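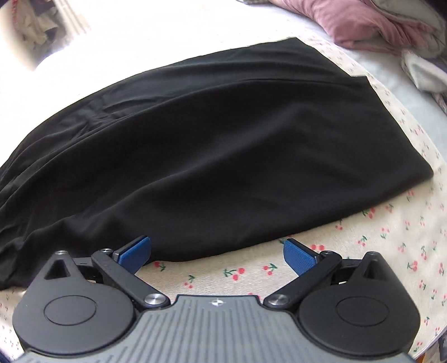 How to Fold Black Pants on the Bed

I love folding on a bed! It's the biggest flat surface most of us own, and a pair of black pants looks so much better after two minutes of care.

Step 1: Clear a space

Push the blankets and pillows up toward the headboard. Smooth the sheet with your forearm, and check it for lint – black cloth picks up everything.

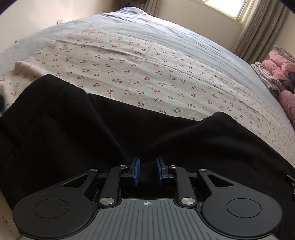
Step 2: Shake and find the seams

Hold the pants by the waistband and give them a good snap, then let them drop onto the bed. Don't worry if they land in a heap. A loose black pile with a deep crease down the center, on a cherry-print sheet, is a fine place to start. Feel for a long seam and pull it straight first, and the rest of the leg follows.

Step 3: Lay them flat

Button the waist, put one leg over the other and line up the hems. Stroke out the wrinkles from the waist down.

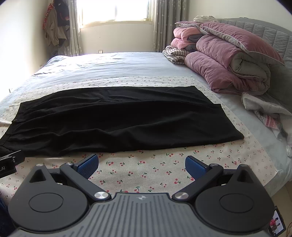

Laid flat on the cherry sheet, bedding stacked by the headboard.

Step 4: Follow the pleats

If your pants have pressed pleats, let those lines decide where the cloth bends. Pinch each one at the waist and run your fingers down to the hem.

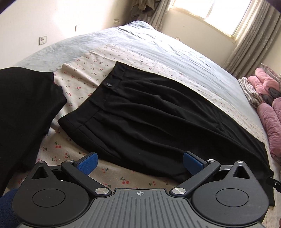
Go slowly near the knees, where the crease likes to wander. Then bring the hems up to the waistband and fold once more for a drawer, or stop there for a shelf – both work great!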